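Domingo Figueroa started drawing Erklow in March, on the back of a rules handout, while waiting for his players to show up. The island has since grown to fill 3 large sheets, and the group is still finding new corners of it.

"I began with the harbor, and that was a mistake," he says. "I made it too big. Then I had to explain why anybody needed a harbor that size."

His explanation was salt. The town of Majali boils it, the port of Hirkari ships it, and the two have hated each other for about 8 generations. Most of the campaign hangs on that quarrel.

Figueroa inks by hand and adds color later on the computer. Coastlines take him the longest. He redrew the north shore twice — the first version looked like a boot.

"I do rivers before roads now," he says. "If the river is wrong, everybody sees it." 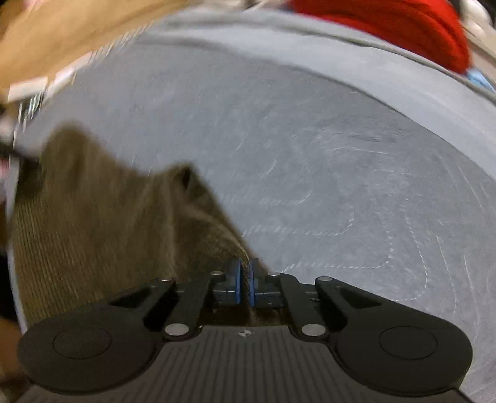 He leaves a good part of each map blank. When the players ask what is past the hills, he lets them argue, and he often uses what they come up with. The marsh south of Majali got on the map that way.

The next session is on 21st June. He still has to name the lighthouse.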